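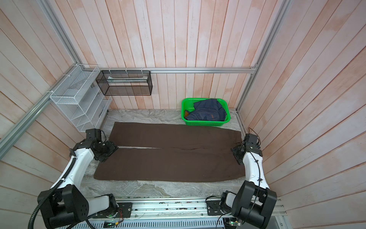

*图片：Brisa Rosales，随本仓库以 CC BY 4.0 发布*

# Sopacua 二手裤装尺寸表

本仓库收录 343 条二手长裤的平铺测量记录，以及同一批裤子的标签尺码、面料成分和改动痕迹。数据以 CSV 提供，编码为 UTF-8，分隔符为英文逗号，长度单位一律为厘米。

整理这份表的起因很具体：Suvard 寄售店收裤子时只登记标签尺码，买家收到后经常发现腰围对不上。同样标着 M 的裤子，平铺腰宽可以差出好几厘米，改过裤脚的更没有规律。Cempaka Goh 从 4 月开始逐条补量，后来 Syahrul Ong 和 Ilham Tarigan 加入，表格也从店内使用改成了公开版本。

## 文件

```
sopacua/
├── data/
│ ├── trousers.csv 主表，一行一条裤子
│ ├── remeasure.csv 复测记录
│ └── fabric_codes.csv 面料代码对照
├── docs/
│ ├── measuring.md 测量方法完整版
│ └── label_notes.md 各类标签的抄录规则
├── scripts/
│ └── check.py 格式检查
├── CHANGELOG.md
└── README.md
```

`remeasure.csv` 有 156 行，对应主表中被第二个人重新量过的裤子。两张表用 `item_id` 连接。复测值不会覆盖主表，想取平均的话请自行合并。

## 字段

| 字段 | 类型 | 说明 |
|---|---|---|
| `item_id` | 字符串 | 内部编号，与店里的吊牌号无关 |
| `label_size` | 字符串 | 标签上的尺码，原样抄录 |
| `label_system` | 枚举 | `alpha`、`inch`、`eu`、`cn`、`none` |
| `waist_flat` | 小数 | 平铺腰宽，沿腰头上沿量 |
| `hip_flat` | 小数 | 平铺臀宽，取门襟底端的高度 |
| `rise_front` | 小数 | 前裆长，含腰头 |
| `rise_back` | 小数 | 后裆长，含腰头 |
| `thigh_flat` | 小数 | 裆下大腿宽 |
| `knee_flat` | 小数 | 膝宽，取内侧缝中点 |
| `hem_flat` | 小数 | 裤脚宽 |
| `inseam` | 小数 | 内侧缝长，裆底到裤脚 |
| `outseam` | 小数 | 外侧缝长，含腰头 |
| `fabric` | 字符串 | 面料代码，见 `fabric_codes.csv` |
| `stretch` | 枚举 | `none`、`low`、`high` |
| `elastic_waist` | 布尔 | 腰头是否含松紧带，局部松紧也算 |
| `altered` | 枚举 | `no`、`hem`、`waist`、`both`、`unknown` |
| `pressed` | 布尔 | 测量前是否熨过 |
| `measurer` | 字符串 | 测量人代码：`CG`、`SO`、`IT` |
| `note` | 字符串 | 自由备注，多数为空 |

所有 `_flat` 字段都是单层宽度，没有乘以二。需要围度时请自己换算。`waist_flat` 乘以二得到的是裤子的腰围，跟穿的人的腰围是两回事，低腰款差得尤其多。

空值写作空字符串，不写 `NA`，也不写 0。如果在宽度列里看到 0，请提 issue。

## 测量方法

完整步骤在 `docs/measuring.md`，下面是会影响数据解读的几条。

1. 裤子扣好扣子、拉上拉链，前片朝上铺在硬台面上，用手抹平，不拉伸。
2. 软尺贴着布面走，读数精确到 0.5 厘米。落在中间的往下取。
3. 腰头有弧度时沿弧线量，不取两端直线。这一条是后来定的，早期由 CG 测量的 70 条原先按直线量，已经全部重做，旧值没有保留。
4. 臀宽只在一个高度量。打褶的裤子保持褶子闭合。
5. 量前裆和后裆时可以移动裤身，让裆缝顺直。
6. 左右裤腿长度不一时，两条都量，表里填较长的那条，差值写进 `note`。
7. 松紧腰量自然状态。拉开后的尺寸目前不收，Ilham 试过，三个人拉出来三个结果。

熨烫没有作强制要求。亚麻和薄棉在未熨时读数偏小，外侧缝长受的影响比宽度明显。做对比时建议按 `pressed` 分开看，或者至少检查一下两组的面料分布。

## 标签尺码的抄录

原则是标签写什么就抄什么，包括错误和奇怪的写法。`32/34` 不拆成两列，`170/74A` 也不改写。只有以下情况例外：

- 全角字符改半角
- 首尾空格删除
- 字迹磨损、只能认出一部分时，缺的位置用 `?` 代替

同一条裤子上有多个尺码体系时，取腰内主标上的那个；主标只印品牌、尺码在侧缝水洗标上的，取水洗标。剩下的写进 `note`。标签被剪掉的记 `none`，`label_size` 留空。有一部分裤子的标签写着裁缝店的手写号码，这类也按 `none` 处理，号码不收。

## 面料代码

代码由主成分和织法组成，例如 `CO-TW` 是棉斜纹，`WO-PL` 是羊毛平纹。主成分以水洗标为准。水洗标缺失时由测量人凭手感判断，代码后面加 `*`。带星号的条目请当作猜测使用，尤其是聚酯与粘胶的混纺，我们判断错过不止一次。

`stretch` 字段同样是手感，没有做过拉伸测试。`low` 和 `high` 的分界在三个人之间并不统一，SO 偏向于填 `high`。

## 读取示例

```python
import pandas as pd

df = pd.read_csv(
 "data/trousers.csv",
 dtype={"item_id": str, "label_size": str},
 keep_default_na=False,
 na_values=[""],
)

plain = df[(df["altered"] == "no") & (~df["elastic_waist"])]
print(plain.groupby("label_system")["waist_flat"].describe())
```

`label_size` 一定要按字符串读，否则 `32` 会变成整数，带斜杠的又还是字符串，后面分组会出问题。

用表格软件打开时也要注意，部分软件会把 `8/10` 自动识别成日期，保存后就回不去了。

## 已知问题

- **来源单一。** 全部裤子都来自 Suvard 一家店的寄售库存，偏向中等价位的日常款。童装、孕妇裤和工装背带裤不在收录范围内。
- **男女装没有分列。** 早期没记，事后从标签推断又不可靠，所以整列删掉了。
- **`altered` 偏低。** 改得好的裤脚从外面看不出来，`no` 里大概率混着改过的。翻看内侧折边是后来才加进流程的步骤。
- **缩水情况未知。** 洗过多少次、有没有进过烘干机，寄售人一般说不清，我们也没有问。
- **`knee_flat` 缺得多。** 喇叭裤和阔腿裤的中点位置有争议，IT 测量的批次大量留空。

请不要用这份表推算人体尺寸，也不要拿它给某个品牌的尺码准不准下结论，每个品牌的条数都太少。品牌名本身没有公开，原因之一就在这里。

## 检查脚本

提交前请运行：

```
python scripts/check.py data/trousers.csv
```

脚本检查列名、枚举值、重复编号，以及几个简单的大小关系，例如 `outseam` 必须大于 `inseam`，`thigh_flat` 不得小于 `knee_flat`。最后这条对部分喇叭裤不成立，遇到时在 `note` 开头写 `flare`，脚本会跳过。

脚本不修改文件。只依赖 Python 标准库。

## 贡献

欢迎提交其他来源的测量记录。请先开一个 issue，说明裤子从哪里来、由谁测量、用的是软尺还是直尺，等编号段分配好再提 PR。外部记录会放进单独的 CSV，暂时不与主表合并。

Nicanor Cisternas 负责审核 PR，一般在星期日集中处理，中间不回复属于正常情况。

裙裤算不算裤子的讨论见 issue 区，目前的结论是不算。

等记录到 1000 条，计划重新分配 `item_id`，旧编号会保留一列对照。在那之前编号不变。

## 相关项目

- **Feten**：读取本表并按 1:5 画出平铺轮廓的小工具，输出 SVG。字段名与本表一致，暂不支持松紧腰。
- **Vudness**：上衣和外套的同类表格，测量点定义不同，肩宽部分请看它自己的文档。

## 许可与引用

数据以 CC BY 4.0 发布，脚本以 MIT 发布。引用时写明仓库名和所用版本即可：

> Goh, C., Ong, S., Tarigan, I. Sopacua 二手裤装尺寸表。

版本号见 `CHANGELOG.md` 第一行。测量值有改动时升次版本号，只改文档时升修订号。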